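Skarnach Roller Blind, off-white

The Skarnach is a simple roller blind for home offices and study rooms. It softens the daylight, so you can read a screen in the morning without closing the whole window. The fabric comes from Derkix and is the same on both sides.

We cut each blind to your size, in steps of one millimeter. Please measure the width in three places and send us the smallest number. Florencio Pastor in our workshop checks every order before cutting, and he will write to you if something looks wrong.

With the blind halfway down, the upper part of the window is covered and the desk still gets light from below. 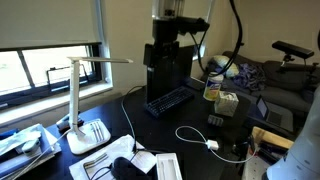

Sizes and weight
Maximum width: 2000 mm
Maximum drop: 3000 mm
Fabric weight: 236 g per square meter
Article number: 1511

Mounting
The brackets can go on the wall, on the ceiling or inside the window recess. Screws are in the box – plugs are not, as they depend on your wall. For a recess, please order the blind 10 mm narrower than the opening.

Cleaning
Use a soft brush or a damp cloth. Do not put the fabric in the washing machine.

Delivery
Orders that we receive before Friday noon go to cutting the next week.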